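Section 4. Recording Your First Set of Examples

By now the arm should be bolted down, the overhead camera should be showing a steady picture, and you should have worked through the safety checks in Section 3. If any of that is still unfinished, please go back and take care of it first. We promise this part is more fun when nothing is wobbling!

Jiketti learns from watching you. Each time you guide the arm through a job from start to finish, the Gavik software saves it as one example (we call it a "run" from here on, and so does the screen). For a simple pick-and-place job, plan on 43 good runs before you start any training. A job with a door or a drawer in it needs more patience, and we suggest 320, spread over several sittings.

4.1 Setting the table

1. Wipe down the tabletop and let it dry.

2. Choose your items. The toy kitchen set is a good place to begin, as the pieces are light and forgiving if you drop one.

3. Spread the items out, and leave the gripper room to come down beside anything you want it to pick up. It's fine – even helpful – to put things inside other things, the way they end up in a real kitchen.

4. Check the live view. Every item that takes part in the job should be fully in the picture. Items that are only there as clutter may hang over the border of the view.

5. Type the job in plain words in the box marked Task. Write it the way you would say it to a friend, and keep the same wording for every run of that job.

4.2 Recording a run

1. Bring the arm to its rest position and press Start. Wait for the short beep.

2. Guide the arm at an even, comfortable pace. New users tend to rush the reach and then crawl through the last bit, and the arm will happily learn to do the same.

3. When the job is done, open the gripper, back away from the item, and hold still for 2 seconds.

4. Press Stop, then choose Keep or Discard. A small wobble is no reason to discard a run. A bump that shifts the camera is.

5. Move a few things before the next run. Turn one item, swap a couple of others, and change where the gripper comes in from. 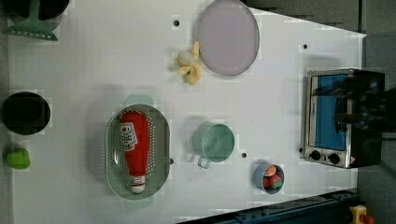

Figure 4-2. Reaching toward the toaster oven, overhead view.

CAUTION: Use the toaster oven unplugged, always, and keep the cord clear of the arm. Never record with a warm appliance on the table.

CAUTION: Keep your free hand off the tabletop while the arm is live.

Note: Fast reaches can come out blurred in the overhead view. If the gripper is smeared through most of a run, slow down or add a lamp, then record that run again.

Note: Thabiso Xaba, who tested this guide with us at Todorova, likes to stop after 42 runs and watch a handful of them back before going on. It's a lovely habit, and it has saved us from more than one afternoon of recording with the wrong Task wording.

4.3 Saving your work

1. Press Close Session and wait for the green bar to fill.

2. Copy the session folder to a second drive before you clear the table.

When the copy has finished, continue to Section 5, Reviewing and Trimming Runs.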